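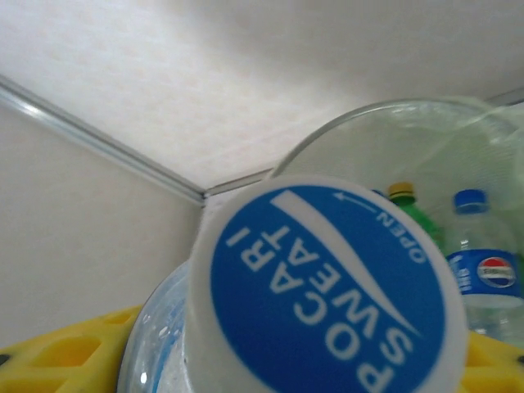 Filed under: Running, Summer

30 May 2021

I have become a person who runs in the heat, and I'm as surprised as anybody! For years my whole approach to summer running was to stop in June and start again when the leaves turned. I'd lose all my fitness, complain through the fall, get back in shape by spring and then do it again. This year I signed up for the Raudsepp Trail 15 (fifteen kilometers, mostly gravel, almost no shade) and it's in September, so there was no way around training through the hot months. So I started early, and I love it. I really do.

Our first warm stretch came two weeks ago. I went out at my normal time with my normal pace in my head and by the third kilometer I was walking next to the drainage canal with my hat in my hand. My heart was going like I'd sprinted up a hill. There is no hill. It's a canal.

I wrote to Britt-Marie Engebretsen, who coached our beginner group back when I could barely jog to the mailbox, and she answered with one line: "Slow down until it feels silly, then stay there." So I did! The next morning I ran so slowly that a man with a stroller passed me (he was moving, to be fair) and I got home feeling wonderful. Tired, soaked, but wonderful. I've been at silly pace ever since, and it has already stopped feeling quite so silly.

What I've figured out so far, in no special order:

Your body gets used to this stuff. The first few runs were awful and then, somewhere in the second week, they just weren't. I started sweating sooner and more, which sounds like bad news but is the whole point. I'm told it takes most people a week or two of regular warm runs. Go easy during that part. If you get dizzy or get chills, stop, find shade, call somebody. I carry my phone now, which I never used to do.

Drinking is where I was getting it most wrong. I used to drink a giant glass of water right before heading out the door and then nothing until I got back, and I'd slosh for the first mile and have a headache all afternoon. Now I drink through the day before, a normal amount, and take small sips while I'm out. For anything under an hour, plain water is fine for me. For the longer ones I want some salt and a bit of sugar too. Pocari Sweat is my favorite for this! It's light and not too sweet and it doesn't sit in my stomach like syrup. Arvo from the group swears by watered-down orange juice with a pinch of salt, and I've tried his and it's pretty good, if you get the pinch right. The first time I did not get the pinch right.

Also, weigh yourself before and after a hot run once or twice. I thought this was fussy until I tried it and saw how much I had lost in an hour. It gave me a much better idea of how much to bring on the next one.

Clothes! I had been running in an old cotton shirt from a bank. I finally bought a thin white one from Lesent and I am never going back. It weighs nothing. Same with socks: thin ones, and a spare pair in the car. Putting on dry socks after a sweaty long run is one of the great pleasures of life and I won't hear otherwise.

Now about time of day. I'm out by 5 most mornings, and I know how that sounds. I'm not a morning person. But the light over the Bratov fields at that hour is so pretty, all pink and low, and there are hares, and the air smells like cut grass. I've seen more sunrises this month than in the nine years I've lived here. The trick for me was putting everything by the door the night before, down to the keys, so that half-asleep me has no decisions to make.

I still do one run a week later in the day, on purpose, because the race starts at eleven and it will be warm. That one is short, 3 laps of the park loop, staying near the water fountain.

Next up is figuring out hills, because the last part of the course climbs for what looks like forever on the map. Rimantas has run it before and says to save something for the gate at the top. I asked him what was after the gate and he just laughed, so if any of you have done this race, please tell me what is after the gate!

Share this post | 15 shares | 9 comments

Contact | © 2021 All rights reserved | Back to top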